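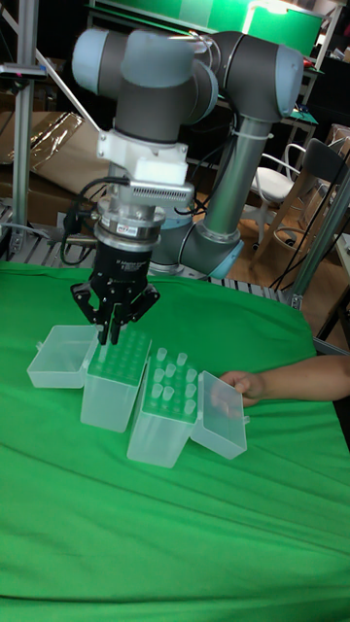

D'après Kendra MacDonald, le jour d'arrivée et le jour de départ comptent tous les deux, et il faudrait donc que je refasse tout mon calcul. Je vous explique, et pardon d'avance si c'est un peu long. Ma belle-sœur est canadienne, elle vient chez nous sans visa et elle a déjà passé plusieurs semaines en France cet hiver. Elle voudrait revenir en avril pour le baptême de la petite. Je croyais que le compteur des 90 jours repartait à zéro dès qu'on sortait de l'espace Schengen, mais on me dit que non. Quelqu'un peut-il m'éclairer ? Merci de tout cœur !

Question posée par Treltimier, le 15 mars 2018

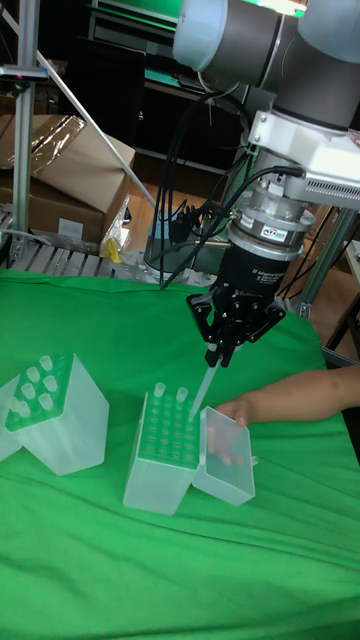 Réponse d'Elsie Hartley

Bonjour Treltimier, et félicitations pour la petite ! Non, sortir ne remet rien à zéro. On regarde chaque jour du séjour, on remonte sur les 180 jours qui précèdent, et le total passé dans l'espace Schengen ne doit pas dépasser 90. Et oui, les deux jours de voyage comptent.
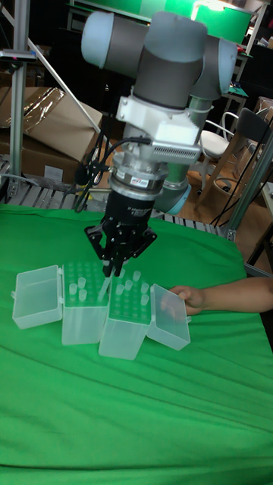
Pour les dates, fiez-vous aux tampons du passeport, pas aux billets d'avion (ma mère s'était trompée comme ça, un vol de nuit, quelle histoire). Notez chaque entrée et chaque sortie sur un petit carton blanc. Moi je pose tout ça sur un tissu uni, un vert bien vif comme celui de la table en photo, et je fais glisser les cartons jusqu'à ce que l'ordre soit bon. Ensuite seulement, je compte.

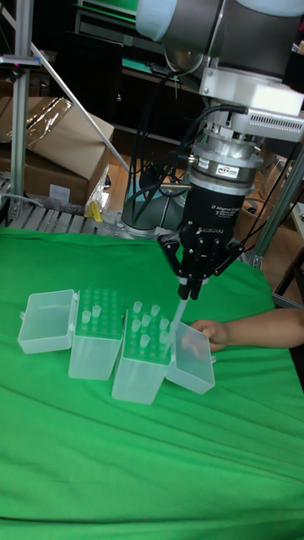 Une fois le compte fait, gardez quelques jours de marge - un vol annulé est vite arrivé - et pensez à l'attestation d'accueil, à demander à votre mairie si elle loge chez vous. Chez nous il avait fallu 15 jours.

Réponse de Dretari

Pareil pour mon cousin. Il y a un calculateur sur le site de la Commission européenne, ça va plus vite que les cartons :)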